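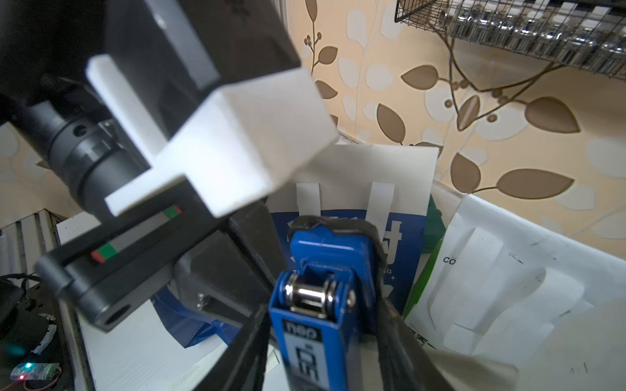

Attachment 1: gripper at the blue stapler, wrist view

Ticket: Spare fingers and a second gripper for the Preromden bench, what to order first?
Opened: 1 April 2021
Site: Covport
Category: Equipment / planning
Status: Part answered, waiting on quote

Opening post from the requester

Hello all! The picking bench is going well and we're ready to talk about what we buy next, so I'm putting everything in one ticket instead of scattering it over emails like last time.

The work is household and office objects, picked out of clutter and put somewhere sensible. The attachment gives you the flavour: a bright blue stapler, a white paper bag behind it, crumpled plastic nearby. I love the stapler as a test object. It's smooth in some places and grippy in others (there's a black rubber cap on the end), and it has that chrome pin across the middle which throws reflections about. If we can plan for the stapler we can plan for most of the list.

What I'd like help with:

Do we buy a second Dollen gripper now, or spend on spares for the one we have?
Is the printed camera bracket good enough to keep, or should it be on the order?
What do we need to put aside for cables and small boards?

The pot is fixed until the next round, so I'd like to get the order right. I've got all the March run notes if anybody wants them.

Support reply

Great ticket, thank you, and yes please to the March notes. A few questions before I start pricing anything.

How often are you changing fingers? I need to know whether they wear at the tips or go at the joint. They're priced very differently: tips come in a bag, the joint comes as part of the linkage.

When a pick fails, does the gripper stop with a fault or does it carry on with nothing in its fingers? A fault could be the actuator and would push the second gripper up the list. Carrying on empty is more likely tuning, and that costs you an afternoon.

Have you got the Ung controller with one gripper port or the one with both? Look on the underside, the label is next to the fuse.

Requester

Right, went and looked.

Tips, every time. The joint is still lovely and tight with no play in it that I can feel. We change tips when the objects start twisting as they're lifted, and long narrow things like the stapler show it first.

Mostly it carries on empty. I went back through the fault log and found 2 real faults in the whole of March, both on the same day, both cleared by a restart. I'd forgotten about them.

And it's the single port controller. Is that bad?

Support reply

Not bad at all, but it changes the sums! A second gripper on a single port controller means swapping by hand, so you would be paying for a gripper that sits in a drawer for most of the week. To run both you'd need the larger Ung controller as well, and that takes the whole pot by itself.

My suggestion is to keep the one gripper, stock it properly, and put the second gripper and the larger controller together as a single line in the next round. Split them up and somebody will approve one without the other. I have seen that happen and it is a miserable year for everyone.

Draft order for this round:

Finger tips, Dollen standard: 5 bags
Finger tips, Dollen soft: one bag to try on the shiny objects
Linkage, complete: one, for the shelf
Wrist cable, flexible type: a pair
Bracket screws: one box

The tips are £30 a bag. The linkage is £200. Carriage to Covport is free if it all goes on one order, so please don't let the tips go through early on their own.

Requester

That's a much nicer list than I was expecting, and I'm rather excited about the soft tips. We've been rubbing down the standard ones to get more bite on smooth plastic and it's a horrible job.

You didn't say anything about the bracket. Ours is a white plastic 3D-printed part, quite boxy, and it's bright enough that it catches a lot of light on the flat faces. Would a bought metal one be better? I'd also wondered about printing it again in black.

Support reply

Sorry, missed that. Keep the bracket! Print a black one and see whether the glare in the wrist view settles down. I'd only pay for metal if you find the camera has shifted between calibrations. Could you run the calibration check before and after a full session and post both results here? If they match, the bracket comes off the shopping list altogether and I'll be delighted.

Print a spare while the machine is warm.

On the cables, which you asked about in your first post: what's the routing like at the base? I can see some coiled in the corner of your attachment, near the small board with the red light. Coiled is fine for the fixed run. The part that needs the flexible type is the bit that moves with the wrist, so measure that with the arm at full stretch and add a hand's width.

Requester

Measured, and I'm glad you said full stretch, as I'd have come up short. The flexible pair is enough.

Calibration before and after a morning's session: same result. I'll repeat it with the black bracket once it's printed. It's in the queue behind somebody's drawer dividers.

One more planning question. For the next round, do you want the case made on picks per hour, or on range of objects? The second gripper with soft tips left on all the time would help most with range. We lose a silly amount of time changing tips between the bags and the hard things.

Support reply

Range of objects, definitely. Keep a tally of tip changes from now on, with the time each one takes, and write down which object made you change. A page of that will do more for the case than any brochure.

I've asked Dollen for a written quote on the draft order. They say it can take up to a week. I've also asked whether the soft tips fit your linkage without the adaptor plate, because the catalogue shows it both ways.

Internal note

Bracket removed from order pending repeat calibration. Second gripper and larger Ung controller entered as one line for next round, Preromden. Do not split.

Requester

Black bracket is printed and fitted, and it looks very smart. Tally sheet is taped up by the bench. Calibration tomorrow.

Next action: support to post the Dollen quote and the answer on the adaptor plate.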